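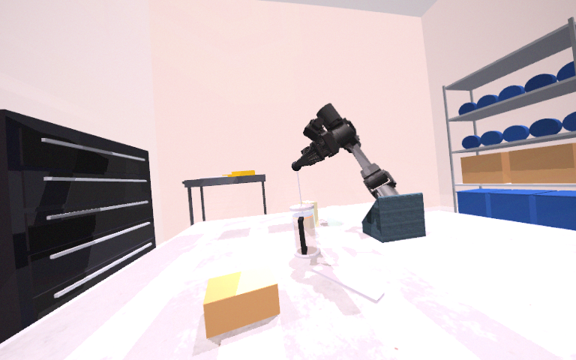
Keeping a garden pond clear without losing your weekends to it

A pond looks restful from the kitchen window. Up close it is a large bowl of soup that you have agreed to look after. Most of the soup can be kept at bay with a few regular jobs, and the tips below come from several years of doing those jobs late, in the wrong order and once in slippers.

Know how much water you've got

Every treatment bottle asks for your volume in litres, and guessing is how people end up with foam. For a squarish pond, multiply length by width by average depth, all in metres, then multiply by a thousand. If yours is kidney-shaped, the easiest way is to read the water meter before and after filling. Ours came out at 2,364 litres, after I had been cheerfully dosing it as something nearly twice the size. Write the figure inside the shed door. You will not remember it.

Green water

Green water is algae having a nice time in the sun. Shade is the cheapest cure: aim to have half the surface covered by lily pads or floating plants by early summer. Barley straw helps some ponds and does nothing for others, and it needs to go in by April to have a chance. Don't empty the pond and start again. Fresh tap water is a banquet for algae, and you'll be back to pea green within a fortnight, with a sore back as well.

Blanket weed

Take a garden cane with a rough end, push it into the weed and twirl, as if winding spaghetti for a giant. Leave what you pull out on the edge overnight so that anything living in it can crawl back. Then compost it. It smells exactly as you'd imagine.

Cleaning the filter

Rinse filter sponges in a bucket of pond water and never under the tap. The chlorine kills the useful bacteria, and they take weeks to come back. Squeeze until the water runs brown instead of black, then stop. A spotless sponge is no use to anyone except the person who sold it to you.

If the flow drops between cleans, check the pump before blaming the filter. Unplug it first. Yes, every time. Most pumps open with a quarter turn, and the culprit is usually a snail in the impeller looking put out.

Topping up

Ponds lose water in warm weather, and a windy week can take a surprising amount. Use rainwater if you have a butt. If you only have the tap, let it stand in buckets for a day or add a dechlorinator, and top up little and often. Should the level keep falling, turn the pump off overnight. If it holds, the leak is in the pipework or the waterfall. If it doesn't, let it drop until it stops and look along that line for the hole.

Autumn leaves

Net the pond before the leaves come down. I have done it afterwards, and what you get is a net with leaves under it. Pull it tight, as a sagging net full of wet leaves ends up in the water anyway. Raise the corners a little so that frogs can get in and out.

A word on gadgets

There is a battery skimmer on the market for every mood. Ours lasted 10 outings. The old kitchen sieve tied to a broom handle is still going, and it lives behind the water butt.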